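**Strings and setups – workshop notes, 4 Aug 2023**

The Clulside guitar workshop has taken on fret levelling again, after a gap while the old bench was being rebuilt. A full level, crown and polish is £95, strings not included. Bolt-on and set necks are the same price. Twelve-strings take longer, so please ask before you bring one in.
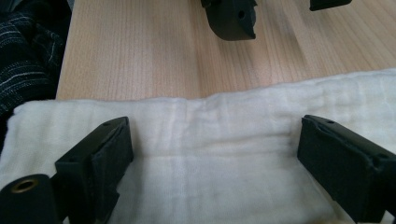 Most of the guitars that came through last month needed less work than their owners expected. Buzz on the low strings was usually a neck with too little relief, and a quarter turn on the truss rod sorted it. Before you book, wipe the strings and fingerboard down with something soft – a folded white cloth on a wooden table is all the kit you need – and then check the relief with a capo at the first fret. If there is no gap at all over the seventh, loosen the rod slightly, retune and leave it overnight. Rosewood boards that look grey can have a little oil, but maple boards with a finish should be left alone.

We have also been trying the Caneo roller bridge on a semi-hollow with a vibrato. It went on without drilling and tuning is steadier than with the stock part. The outer two saddles needed a touch of grease. Intonation travel is short, so anyone using a wound third may run out of room.

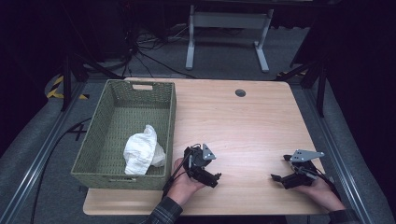
Jianguo Jin wrote to say that he has had the same bridge on his Clarora for 18 months and found it a little bright with light strings. He went up a gauge and has left it alone ever since. He would still like to see locking screws on the posts.

Bookings for August are open at the counter. Please bring the guitar in its case, with the strings you normally use.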